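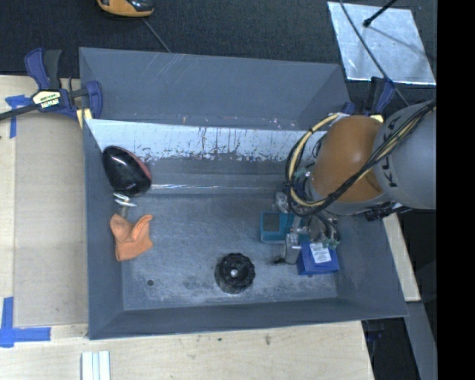

Idrisa Bakilana

先交代背景。我在 Lultville 管一间工具租赁行的后库，前台光鲜亮丽，后库就是一堆灰箱子。客人还回来的东西统统往箱子里一扔，晚上有人把它们捡出来，分类，擦一擦，放回架子。这个“有人”在过去两年里多半是我。

老板上个月去了一趟展会，回来以后眼睛发亮，说 Komari 那边可以给我们上一套自动分拣，机械臂加夹爪加软件，以后我只需要“监督”。我问监督什么，他说监督它干活。我听着像是把我的活换成了看别人干我的活，工资另议。

我想问的很具体，请不要给我讲未来：

一、像图里这种箱子，橙色的一团布（大概是手套那一类），旁边一小块银色的金属件，再来个黑亮的圆疙瘩，前面还有蓝盒子和青色盒子，现在的机器到底能不能自己捡干净？箱底都是划痕，还反光，后库的灯又是那种惨白的。

二、如果能捡，慢到什么程度？我们一个晚上平均要过 920 件，周一更多，因为大家周末都觉得自己会装修。

三、顺便问一句家里的。我太太看了一个视频，里面的机器人会叠毛巾，她现在看我的眼神和老板看我的眼神一样。家用的这种东西有没有人真的买来用过？

预算我不清楚，老板说“不是问题”，按以往经验，这句话的保质期到报价单为止。

半桶机油

能。我见过。下一位。

好吧，补几句，不然又要被管理员说水。我们厂里有一台，专门从料箱里抓轴承座，两年没出过大毛病。但它只抓轴承座，一种，形状从来不变。有一回质检的小伙子把保温杯忘在料箱里，机器停了，亮红灯，等人来处理。小伙子把杯子拿走，它继续干。

所以你那个箱子我不敢说。你要是能劝客人只租轴承座，问题就解决了。

毛巾的事情不懂，我家毛巾不叠，挂着。

夜班调机人

楼上那位的“能”和题主要的“能”是两个词，只是写法一样。我给几家小仓库和维修车间调过混料抓取，按你的问法分开说。

先说能不能捡。硬的、方的、顶上有一块平面的，现在没什么悬念。图里那两个盒子就属于送分题，虽然它们挨得近，爪子的手指得从中间下去，稍微歪一点就会把旁边那个也拱走。拱走了也不丢人，重新看一眼再抓就行，软件里本来就该有这一步。没有这一步的供应商，请他喝杯茶，送到门口。

黑色的东西麻烦一点。深度相机对又黑又亮的表面经常拿不到数据，在它眼里那里就是一个窟窿，它会很礼貌地绕开。你会看到它把箱子里的东西都捡完了，宣布箱子空了，黑疙瘩还躺在角落里。反光的小金属件正好反过来，数据太多，都是假的，爪子会很自信地夹一下空气。靠墙靠角的又要再加一层难度，手指没有地方伸，箱壁不会让路。你发的图里，难伺候的几样正好沿着左边箱壁待着，像是商量好了躲远点。

布料单独讲。抓起来不难，随便捏住哪儿都算抓住。难的是抓起来之后。分得清那是手套还是抹布吗？要不要左右配对？如果你的要求只是“软的都扔进那个筐”，可以做。如果你要它把手套翻正、配好、夹上标签，那还是你来。

再说速度。我手上有一个数可以给你：去年在 Panagiotou 的维修车间试过一轮，混料，金属件、盒子、手套、胶管都有，跑了一整个通宵，平均 27 秒一件，包括抓空重来的时间。那一晚一次抓成的比例是 84%，车间主任很高兴，然后问我剩下的谁捡。我说人捡。他就不那么高兴了。

你拿 920 件去乘一下，接近七个小时，中间它不抽烟，也不看手机，所以“慢”不一定是致命伤。要命的是它半夜两点卡在那儿等人点确认，而你在家睡觉。请务必在合同里问清楚：卡住以后它是跳过去接着干，还是举着胳膊等天亮。我见过举到天亮的，姿势倒是挺好看。

几条实用的：

别在意演示视频，带自己的箱子去。就从后库随手拖一个，不要整理，连箱底的灰一起带去。对方如果说“我们先准备几样标准件”，你就知道答案了。

箱子换位置要能容忍。人推箱子回去不会每次都推到同一个地方，我们那次是拿夹子把箱子固定在台面上，再用胶带贴出边界，土，但管用。

灯比爪子便宜。加一块漫射板，换掉你那个惨白的灯管，反光的问题能少一截，先花这个钱。

线缆问一下。胳膊外面挂着一大圈管线的，伸进深箱子要留意会不会蹭到箱沿。试的时候专门让它去够最里面的角，站旁边看，别听销售讲话。

最后，如果老板真要上，建议先让它只干盒子，剩下的归人。这样它每天都能完成任务，你每天也能早下班一会儿，双方面子上都过得去。

三楼阳台

只答第三问，前面两位说的我看不太懂。

我买过。准确说是租的，Staltar 的一款家务机，按月付，能收客厅地上的东西，也能叠毛巾。毛巾它确实叠，平铺好的、浅色的、放在它认识的那张桌子上的毛巾，叠得比我先生好（标准不高）。有一次我掐着表看完全程，叠一条浴巾用了超过 41 分钟，中间它把浴巾举起来端详了很久，又放下，又举起来。我在旁边剥完了一袋毛豆，心里很替它着急，又不敢催。

收地上的东西这一项，玩具、遥控器、拖鞋都行。袜子时好时坏。我女儿的黑发圈它从来没捡起来过，每次都从旁边擦过去，和楼上说的黑色东西一个意思吧。猫它倒是很尊重，猫往地毯中间一躺，当天的家务就算结束了。

租到三月我退了。退的理由有点说不出口：每次它干活之前，我得先把屋子收拾一遍，好让它有地方干活。

题主如果是想让太太换个眼神，我建议你自己叠几天毛巾，费用低，当天就能部署。

Idrisa Bakilana

谢谢各位，尤其是夜班调机人，写得比老板带回来的宣传册有用。宣传册里那个箱子里只有三个颜色鲜艳的方块，间距很体面。

已经跟老板说了带自己的箱子去试，他同意了，约在星期二。我打算从货架最底层拖一个没人愿意碰的，里面应该有膨胀螺丝、半卷砂纸，还有一只我找了很久另一只的手套。半夜卡住怎么办那条我抄在纸上了，到时候当面问。

毛巾昨晚叠了。太太说边没对齐。

夜班调机人

膨胀螺丝记得别挑出来。试完回来说一声，主要想知道它卡住的时候胳膊停在哪儿。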